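Home | Products | Guides | Downloads | Contact

Prasley Morning Light, User Guide
Section 4: First set-up and the first week with your child

Text revised by Noel Gatchalian, 23 October 2021

This section explains how to place the light, how to set the clock and the colors, and how to introduce the light to the child. Please read the whole section one time before you start. If you have the older Clondham model with the round foot, the buttons are on the back and not on the top, but the order of the steps is the same.

4.1 Where to put the light

1. Choose a flat shelf or a chest of drawers which the child can see from the pillow. Lie down on the bed yourself and check it.
2. Keep the light and its cord out of reach of the child. For a crib, the shelf must be on the other side of the room.
3. Turn the front of the light a little toward the wall if the room is small.
4. Push the plug fully into the outlet. The small lamp near the menu button becomes white for a moment and then goes off.

CAUTION: Do not put the cord behind a crib or through the bars of a crib. Do not hang the light on the crib.

CAUTION: Do not cover the light with a cloth to make it less bright. Use the brightness setting, see 4.3.

4.2 Setting the clock

1. Hold the menu button until the hour is blinking.
2. Press plus or minus until the hour is correct. Check the letters AM or PM in the corner of the display. Many calls to our support desk are about a light that becomes green in the evening, and the reason is almost always this setting.
3. Press menu one time. Now the minutes are blinking. Set them in the same way.
4. Press menu again to save.

If you wait too long between two steps, the light goes back to the old time and you must begin again from step 1.

Note: The clock does not change by itself for daylight saving time. On the evening before the change, set it by hand after the child is asleep.

4.3 Setting the colors and the brightness

The light has two colors. Red means "stay in bed". Green means "you may get up". There is no third color in this model. Parents who want a warning color before bedtime can find it in the Grivanstead model.

1. Press the moon button. Set the time when the red color must start. We advise to choose the time when you usually read the last book, and not the time when you hope the child will sleep.
2. Press the sun button. Set the time for green.
3. Press the moon button and the plus button together. The display shows a number for the night brightness. The factory setting is 100. For most bedrooms 50 is enough, and for a child who wakes easily you can go lower.
4. Do the same with the sun button for the morning brightness.
5. Close the door and the curtains and look at the room in the dark before the first night.

4.4 Choosing the first green time

Please do not skip this part. For three mornings before you use the light, write down when the child wakes up. Take the earliest of the three times and set green for a few minutes after it. The child should succeed on the first morning almost without effort.

When the child has waited for green on three mornings one after another, move the green time five minutes later. Continue like this until you reach the time that you want. If there are two bad mornings together, go back to the last time that worked and stay there for some days. When we moved our own daughter's time in August, we had to go back twice, because it was already so bright outside.

Note: A child who is hungry, sick or needs the toilet should always be allowed to call you, also when the light is red. Say this to the child clearly.

4.5 Introducing the light to the child

1. Choose a quiet moment in the afternoon. Do not explain it for the first time at bedtime.
2. Let the child press the moon and the sun button while you are holding the light.
3. Use short words and always the same ones, for example: "Red, we rest. Green, we get up."
4. Play it as a game. One person lies down, the other one changes the color. Then change places.
5. At bedtime repeat the words one time only and switch to red.
6. In the morning, go to the room when the light becomes green, even if the child is quiet. For the first week it is important that somebody comes.

If the child comes out of the room before green, walk back together, show the light, say the words again and leave. Try to speak little. If you start a long talk at this hour, the child will come also tomorrow for the talk.

Two children in one room can use one light, but set it for the child who wakes up later. The other child may have a box with soft toys or picture books next to the bed.

4.6 Locking the buttons

Children of three years and older learn quickly how to make the light green by themselves.

1. Hold menu and minus together until a small key is shown on the display.
2. To unlock, enter the code 1879 with plus and minus, and press menu after each digit. This code is the same for all lights of this series and it cannot be changed.
3. The lock stays on after a power failure. The clock does not, so set the time again as in 4.2.

4.7 After green: the first half hour

The light works best when something pleasant comes soon after it. In many families this is breakfast. Keep the order the same each day, for example toilet, clothes, table. If you use the Dauda picture cards from the large box, put the card for breakfast on the kitchen wall at the height of the child's eyes.

You can prepare the bowl and the cup in the evening. A small job at the table, such as carrying the spoons, helps a sleepy child to begin the day.

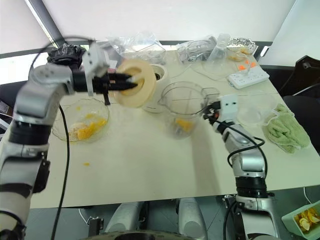
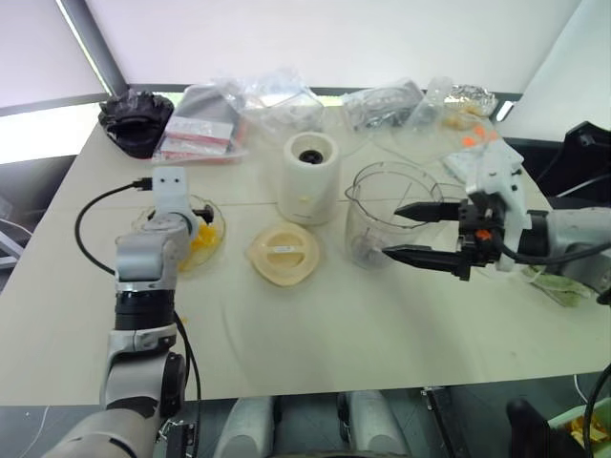 Fig. 9 and 10. At the table. The glass bowl with food pieces is in Fig. 10.

4.8 If the light does not work as expected

The display is dark: check the plug, then try another outlet.
The color does not change: compare the AM and PM letters for moon and sun.
The key is shown and no button answers: see 4.6.
The light is blinking red: the clock has lost its time. Set it again.

Cleaning and storage are explained in Section 5.

254 shares | 12 comments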